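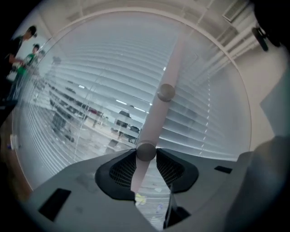
Chapter 2
Can a Machine Do the Chores Yet?

Kazuhiro Onishi and Barbara Zalewska

2.1 The question of this chapter

In the first chapter we looked at machines which repeat one movement many thousands of times. The welding arm in a factory is the classic case. It does not see the part, it does not think about the part, and if somebody moves the part by a hand's width it will weld the air. For the factory this is acceptable, because people there have arranged everything for the machine.

A home is arranged for the people who live in it. The cup stands where the last person left it. The blinds are half open, a chair is pulled out, a bag lies on the floor. The same is true in a small workshop, and many shop-floor chores, such as sorting returned parts or wiping a bench, are closer to housework than to welding. In this chapter we ask how far machines have come with this kind of work.

Our short answer is: partly. A machine can now do many single chores under good conditions. It can rarely do a whole morning of them.

2.2 Teaching by hand

For a long time engineers wrote the rules of a task themselves. To pick up a rod, they gave its thickness, the place to grip it and the force to use. This becomes very difficult with a towel, which has a new shape each time it is dropped.

The newer way is to collect examples from people. A person takes a gripper in the hand, the same kind of gripper that a robot would carry, and does the task with it. The movement is recorded, and from many recordings a program learns what to do. The person feels quickly how poor a tool two fingers are. Soft rubber pads with a fine texture help, but a round and smooth thing can still turn between them.

It is also necessary to know where the gripper is in the room. One method is to fix a printed cube on it. Each face has a black-and-white square pattern, and software can calculate the position and the tilt of the cube from a camera picture. Such a pattern is called a fiducial marker. A camera worn on the head can add the view of the person who works.

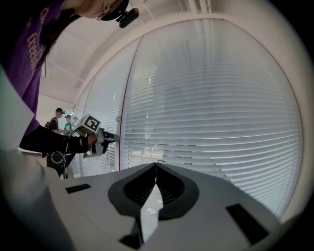 2.3 What we mean by "done"

Consider a trial at Detlow, a workshop with a small kitchen, which we will follow through the chapter. A robot arm was asked to put mugs on a shelf, 107 times in all. It succeeded 80 times. The supplier, Tsuji, called this a good result. The workshop manager did not — each failure needed a person to come and set things right, and so the person could never leave.

Both views are reasonable, and they depend on what is counted. Before you read further, write down your own definition of a finished chore. Does it include the time? Does it include a mug placed upside down? You will need this definition in Section 2.5, where we compare the Detlow trial with a floor-clearing test that ran for 30 days in July.

Key terms: gripper, demonstration, fiducial marker, success rate, intervention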